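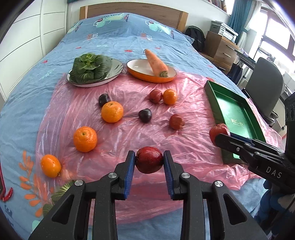
Speaker notes - "Sorting fruit at home"
Xóchitl Pacheco, Castonside evening class, November

Print this page | E-mail this page

1. Opening (3 minutes)

Good evening, and thank you for coming. My subject is small: how to sort fruit and vegetables when you have no big table. I live in one room with a kitchen corner, so I use the bed. Please do not laugh yet, many of you will do the same after tonight.

Ask: who has a table longer than one metre? Wait for hands.

2. The sheet

First I put plastic over the bedspread. Mine is pink and thin, and I can still see the pattern of the cloth through it. Flat is nice, but creases also help, a round fruit does not roll so far. Smooth only the middle.

3. Fruit in the tray, vegetables on dishes

The tray is for fruit only. Oranges, plums and apples can share it for one evening. I put most of the apples to one side - four in all on the slide, three in a line along the right. The bok choy has its own plate and the carrot its own bowl. Leaves come off the bok choy easily, so pick them up before you fold the sheet.

Pause here, let people look at the tray. 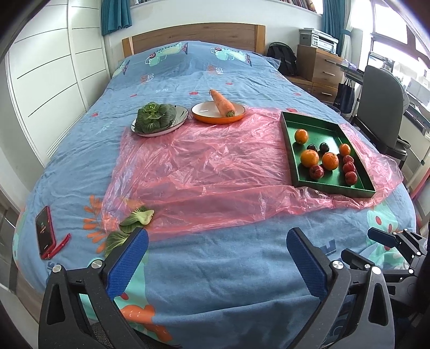
4. Questions and practice (40 minutes)

Give each pair one sheet and one tray. Speak slowly. If somebody asks about washing, say that I wash only what I will eat the same day. Remind them to return the trays to the Fleduma cupboard.

Contact | Copyright Castonside Evening Classes | Back to top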